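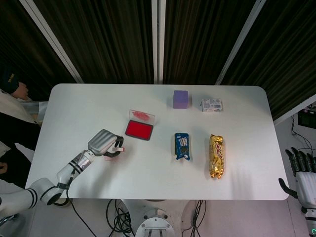 *Red pad, lid up, on the white table.*

July, after lunch. Ink fade trial for the Stasby labels, second go.

Araceli still believes the supplier sheet, which promises the red will hold for 990 hours under the lamp. I'd like to know what lamp. Strip 21 has been in the window since the spring and has gone the colour of weak tea, and it never saw a lamp at all. Delorme paper is no better than the cheap stuff so far, whatever Rhodri says about the coating.

Humidity in the cupboard was 94 when I looked. Either the gauge is wrong or we have been storing paper in a bog. Borrowed the other gauge from Abilio, will leave both in overnight.

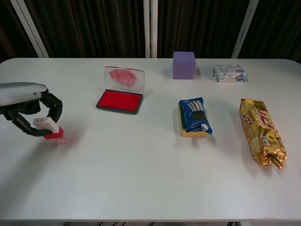

Rub test next. The method note asks for a clean dry cloth and "moderate pressure", so three people will get three answers. I want a weight on the cloth before I trust any of it. It also says nothing about what's under the ink, and that bothers me more. The faint pinkish mark on the white tabletop, blurry characters and all, is a fair reminder that a hard smooth surface and a paper label aren't the same job, and the Usholm samples are half gloss. Test gloss and matt separately or don't bother.

Amparo wants a result for Geverine. She can have 2 strips and my doubts.

To do: cut more matt. Ask Saturnino where the old controls went.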